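Cómo presentar una denuncia por vertidos de una mina o cantera

Guía práctica para vecinos y asociaciones. Actualizada en abril.

Si el arroyo que pasa junto a su parcela baja turbio, naranja o con espuma, puede denunciarlo sin abogado. El trámite es gratuito. Lo difícil suele ser reunir pruebas que la administración acepte, y de eso trata casi toda esta página.

Antes de empezar

Averigüe quién es el titular de la explotación. El nombre que figura en la valla muchas veces es el de la contrata. En el caso de la balsa de Plovesitz, los primeros escritos se dirigieron a Ronitz, que solo llevaba el transporte, y hubo que repetirlos. El registro minero de su comunidad le dará el titular y el número de concesión.

Pida también la autorización de vertido. Es información ambiental y puede solicitarla cualquiera, sin justificar el motivo. Fíjese en los límites de sólidos en suspensión, pH y metales, y en el punto exacto de salida autorizado.

Paso 1. Documente el vertido

Fotografíe el agua por encima y por debajo del punto de salida, con la hora y alguna referencia fija (un puente, un poste). Anote si ha llovido. Repita las fotos desde el mismo sitio varios días.

Paso 2. Tome muestras

Use botellas del laboratorio, nunca de refresco. Llénelas hasta arriba, ciérrelas bajo el agua si puede y etiquételas en el momento. Guárdelas en nevera portátil y entréguelas antes de 20 horas. Una muestra particular no sustituye a la oficial, pero sirve para pedirla. El análisis básico puede costar hasta 600 euros - pregunte antes qué parámetros incluye.
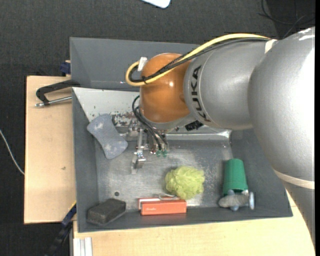
Brazo robótico KUKA sobre un contenedor con objetos domésticos.

Paso 3. Redacte el escrito

Basta con una página. Incluya sus datos, el lugar, las fechas, los hechos y lo que solicita: inspección, toma de muestras y que se le tenga por interesado en el expediente. Si no pide esto último, quizá no le comuniquen nada más. Numere los anexos. Nicanor Goicoechea, vecino de Lirnstead, presentó 74 fotografías sin numerar y le pidieron que las ordenara antes de admitirlas.

Paso 4. Preséntelo y guarde el justificante

Diríjalo al organismo de cuenca, con copia al ayuntamiento. Puede hacerlo por registro electrónico o en persona. Si hay peces muertos o el agua llega a una captación, llame primero al 112.

Paso 5. Haga seguimiento

Apunte el número de expediente y pregunte por escrito cada cierto tiempo. Si le deniegan la información, lea el pie de la resolución: ahí constan el recurso que procede y el plazo para interponerlo.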